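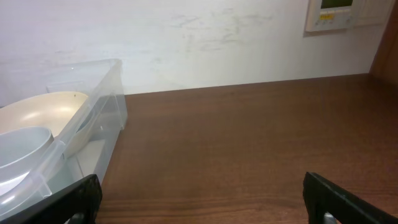 The Birkett is a tabletop gripper kit for homes, small kitchens and teaching rooms. It comes from Dimbridge with an arm, a two-finger gripper, a wrist camera and the Asby control software. The questions we get most are about dishes. Smooth, rounded pieces such as a cream-colored bowl lying in a clear plastic bin are a fair test of any gripper, and buyers want to know what to expect before they order. The answers on this page apply to the current kit.

Last updated January 5, 2020

What comes in the box?
The arm, the gripper with both fingers fitted, the wrist camera, a table clamp, the power supply and 2 sets of spare finger pads. You supply the computer.

How heavy an item can it lift?
Up to 700 grams, measured with the arm half extended. At full reach, plan on less. A stack of bowls will often be over the limit, so take them one at a time.

Does it work with clear plastic?
Yes, with some care. The camera has a harder time finding the edge of a see-through bin than the edge of an opaque one. In Asby, choose Container, then Clear, and mark the rim by hand the first time. The setting is saved with your table layout.

Do I need a special table?
No. Any flat, steady top will do, wood included. The clamp fits edges up to 8 centimeters thick. Leave open space beside the bin so the arm has somewhere to set things down.

Can it pick up plates?
Plates standing on edge are usually fine. A plate lying flat on the table is not supported with the standard fingers. The Flimgate thin-tip set is made for that and is sold separately.

How long does setup take?
Most people finish in an afternoon. Camera calibration is the slow part – do it in the light you plan to work in, and repeat it if you move the arm.

Can I send in my own recordings?
Yes. Owners can share runs from the Export menu. The shared library now holds more than 1271 runs, and you can download any of them to try on your own kit. Sharing is off until you turn it on.

Is it safe around children?
The kit is meant for adults, or for students with an adult present. Keep hands out of the work area while the arm is powered. The stop button cuts the motors at once, and whatever the gripper is holding may drop.

How do I clean the fingers?
Turn off the power and wipe them with a damp cloth. Don't put them under a tap. The pads pull off and can be washed in soapy water.

When will the longer arm be available?
We plan to open orders in April. The gripper and camera you have now will fit it.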